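Jalline opens its tasting room rack range to small shops

29 Aug 2026

Jalline, the small kitchenware firm, has started taking orders for its table wine racks from independent shops. Until now the racks were sold only through its own website and at two local fairs.

The range is made of bent wire in a copper colour and is meant for people who keep a few bottles at home and do not want a large piece of furniture for them. Each rack can be lifted by the loop at the top, so it can go from the kitchen to the dining table without taking the bottles out first.

Zodwa Joubert, who started the firm from her garage, says the idea came after she moved to a flat with very little storage. "I had bottles on the floor, behind the bread bin, everywhere," she says. "I wanted something that stands on the table and looks nice also when it is half full."

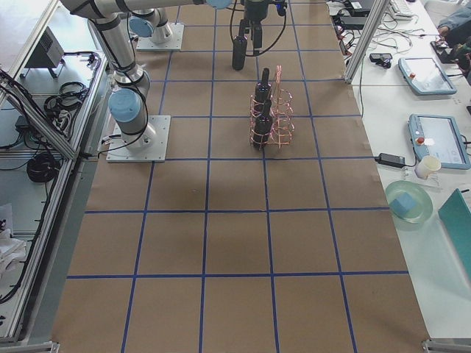

A copper-coloured wire rack with two dark bottles in the left column. The right column is still free.

The first delivery to shops will be 300 racks. A second one, of 496 pieces, is planned for October, and Ms Joubert hopes to reach 1,000 before the end of the year. The racks are finished by hand in a shared workshop, and she admits that this makes the work slow in the busy months.

Among the first customers is Corkine, a wine shop which will put the racks in its window together with bottles from small producers. Its owner, Parviz Khosravi, says that many of his customers buy only two or three bottles at one time. "They ask me where to put them at home, and I did not have a good answer," he says. He has also asked for a lower model - without the tall handle - for people who keep their wine inside a cupboard.

Such a model is being prepared, but Ms Joubert does not want to give a date for it. The shape of the rings must be changed a little, she says, and she would like to try it first with bottles that have wider shoulders.

The Bakhtiari delicatessen will also sell the racks from October. Shops which are interested can ask for a price list through the Jalline website.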